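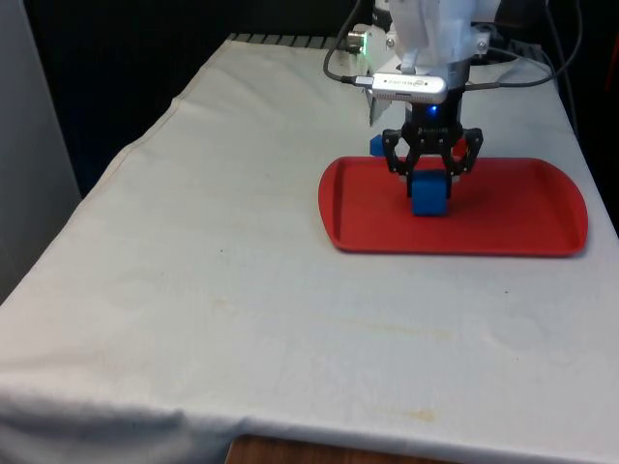 흰 천을 깐 테이블, 빨간 쟁반

Kurkosness 생활소재 게시판 > 세탁·관리
제목: 흰색 테이블보 다림질 후 접힘선이 계속 남습니다
조회 1,183

작성자: 솔기여유분
7월 20일

Fenine에서 구입한 흰색 테이블보를 쓰고 있습니다. 표기 중량은 200g/m², 면 66%에 나머지는 폴리에스터입니다. 세탁 후 다림질을 해도 길이 방향 접힘선 하나가 남습니다. 구입 당시 포장에서 접혀 있던 위치와 일치합니다.

현재 조건은 다음과 같습니다.
세탁: 찬물, 표준 코스, 탈수 900rpm
건조: 실내 건조대에 반으로 걸침
다림질: 완전 건조 후 스팀, 중온

온도를 더 올려도 되는지, 아니면 탈수부터 바꿔야 하는지 의견 부탁드립니다.
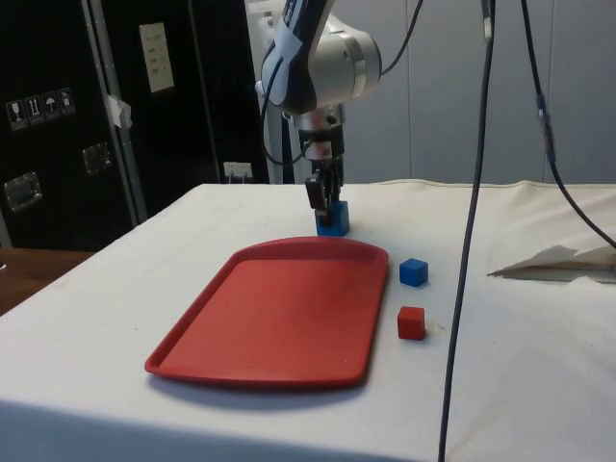

참고로 라벨의 다리미 표시는 점 두 개입니다. 점 세 개 온도는 시도하지 않았습니다. 분무기로 적신 뒤 다리면 일시적으로 펴지는데, 다음 세탁 후에 같은 자리에서 다시 나타납니다.

답글 1
작성자: 평직선호

혼방이면 온도를 올리지 마십시오. 폴리에스터가 번들거리기 시작하면 복구가 안 됩니다. 문제는 다리미보다 건조 방식으로 보입니다. 반으로 걸쳐 말리면 걸친 선에 하중이 몰리고, 그 선이 기존 접힘선과 겹치면 매번 다시 고정됩니다. 봉 두 개에 나눠 걸고 위치를 한 뼘씩 옮겨 보십시오.

답글 2
작성자: 욕조세탁

저는 탈수 쪽이라고 봅니다. 900rpm이면 큰 천에는 과합니다. 드럼 벽에 눌린 상태로 물이 빠지면서 주름이 잡힙니다. 저희 집 Niverero 세탁기는 이불 코스를 고르면 탈수가 자동으로 약해지는데, 그 코스로 바꾼 뒤 다림질 시간이 줄었습니다.

답글 3
작성자: 평직선호

탈수 주름은 불규칙하게 생깁니다. 원글은 직선 하나가 같은 위치에 남는다는 내용이니 원인이 다릅니다. 탈수를 낮춰서 손해 볼 일은 없지만 그 선은 그대로 있을 겁니다.
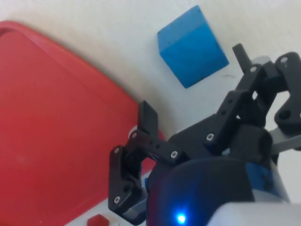

덧붙이면 완전 건조 후에 다리는 것도 효율이 낮습니다. 면은 수분이 남아 있을 때 형태가 잘 잡힙니다. 손으로 만져 서늘한 정도에서 걷어 뒷면부터 다리고, 식을 때까지 접지 마십시오. 다린 직후 접으면 새 선이 생깁니다.

답글 4
작성자: 욕조세탁

직선이라는 부분은 제가 놓쳤습니다. 다만 큰 천을 물이 많은 상태로 널면 걸친 부분의 하중도 커지니, 탈수를 무조건 낮추라고 하기도 어렵겠습니다. 앞에 쓴 내용은 잔주름에 한정해서 봐 주십시오.

답글 5
작성자: 풀먹임

식초물 방법은 왜 안 나오는지 모르겠습니다. 희석해서 접힘선에 뿌리고 얇은 천을 덮어 다리면 됩니다. 바짓단 내린 자국에 쓰는 방법과 같습니다.

답글 6
작성자: 평직선호

바짓단은 모직인 경우가 많고 조건이 다릅니다. 혼방에서는 물만 뿌린 것과 차이를 확인하지 못했습니다. 비교하신 결과가 있으면 올려 주십시오.

답글 7
작성자: 풀먹임

비교 시험은 안 했습니다. 저는 Tannous 리넨에만 써 봤고, 거기서는 선이 흐려졌습니다. 혼방은 장담 못 합니다.

답글 8
작성자: 솔기여유분

답변 감사합니다. 봉 두 개에 나눠 널고, 덜 마른 상태에서 뒷면부터 다렸습니다. 선은 옆에서 빛을 비추면 보이는 수준으로 줄었습니다. 탈수는 바꾸지 않았습니다. 보관은 접지 않고 지관에 말아 두는 것으로 변경했습니다. 식초물은 안 보이는 모서리에서 먼저 시험해 볼 생각입니다.

답글 9
작성자: 평직선호

지관에 마실 때는 겉면이 바깥으로 가게 하십시오. 종이 지관은 누렇게 옮는 경우가 있으니 중성지를 한 겹 감는 편이 낫습니다.

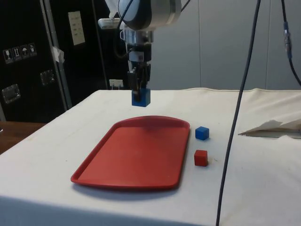
[분류: 보관·수납] 같은 분류의 다른 글

면 커튼 수축률, 첫 세탁 전후 실측 (3월 측정분)
지관 보관 시 중성지와 부직포 중 어느 쪽이 나은가
흰 식탁보 카레 얼룩, 산소계 표백제 침지 시간 문의
리넨 냅킨 풀먹임 농도 정리

이 글은 답글 작성이 가능합니다. 답글을 쓰려면 로그인하십시오.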